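2018-03-17

# Do people wear what they buy? A look at clothing waste claims

## Why we picked this

Our group started with a sentence that turns up on a lot of websites: people wear only a small part of what they own. The share changes from site to site, the source is usually another site, and the trail tends to stop there. We wanted to know if a small group of students could check a claim like that with a paper form and some patience. The short answer is that we could check part of it, and the part we checked was messier than the websites say.

We should admit that we expected the claim to fall apart. That is a bias, and the reader should keep it in mind.

## What we did

We handed out a one-page wardrobe diary to students at Corham and to residents of the Lehner apartments across the road. We printed 500 forms, which was far too many. 91 came back filled in well enough to use. Each person kept the diary through February and wrote down every top, pair of pants, skirt or dress they wore, along with how long they had owned it.

In total the diaries list 2846 wearings. A wearing means one garment on one day. Underwear, socks and coats were left out, and so were work uniforms at first. We put the uniforms back in after the first week when it became clear that some people wore little else.

Printed work and club shirts were the hardest items to sort. Some people wrote them down as clothes they chose, others as clothes they were handed, and a dark button-up with a company name on it could end up in either column.
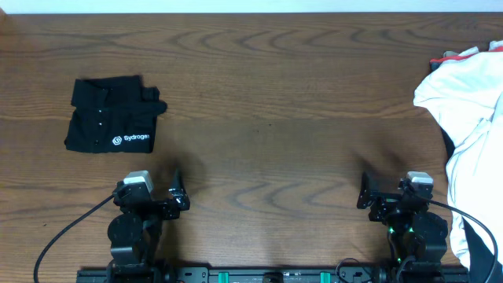

## What the diaries show

Most people repeat themselves. A few favorite garments do most of the work, and the rest of the closet waits. So far, so good for the websites.

But "waits" is the problem word. Our diary covered one cold month. A summer dress that stayed on its hanger in February has not been wasted, and a suit kept for funerals is doing its job. Any study that counts a garment as unworn after four weeks will get a scary number, and we suspect that is how some of the scary numbers were made. We can't prove it. None of the pages we read explained the method.

Plain dark clothes came up again and again in the comments section of the form. People said they match everything, hide stains and don't get noticed when worn twice in a week. One person wrote that she owned so many black tops she could no longer tell which one she had worn the day before, so her diary is partly a guess. We kept her form. Taking it out would have made our data look cleaner than it is.

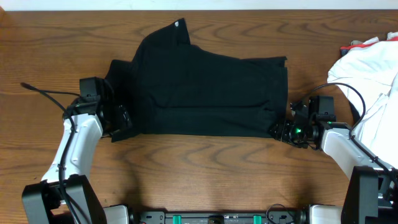 *Black garment with a small white logo, partly folded on a table.*

Age of clothing was the one real surprise. We thought older items would be rare, but several people named a sweater or a jacket handed down in the family as their most worn piece. One coat was said to date from 1958. It didn't count, as coats were left out, and we have no way to check the year anyway.

## The resale apps

We also looked at two apps that promise to fix the problem, Ivska and Zotine. Both tell users that selling unworn clothes keeps them out of the trash. Maybe. Diary keepers who used either app also reported buying more, often with the money from what they had sold. The closet stayed the same size and the packages kept coming.

That is a small group and we did not ask the question the same way each time, so please don't quote it as a finding. Still, neither app gave us anything better. Ivska has a counter on its home page showing "garments saved" – it goes up whenever something is listed, sold or not.

## Problems with our own work

- The people who return a wardrobe diary are people who like filling in forms. The other 409 may dress very differently.
- Self-reporting is weak. At least a few diaries were filled in from memory, all in the same pen.
- We never counted whole closets, so we can't give a worn-to-owned share. This was the number we set out to test.
- One month is too short. A full year would cover the seasons, but we doubt many people would stick with it.

## Where this leaves the claim

It may well be true that people own much more than they wear. Nothing in our diaries rules it out. What we can say is that the figure depends heavily on how long you watch and what you leave out, and a page that gives the figure without those two things should not be trusted very far.

If another group takes this over, start with a closet count on day one and decide about uniforms before printing the forms. The leftover blank diaries are in the project box and can be used for scrap paper.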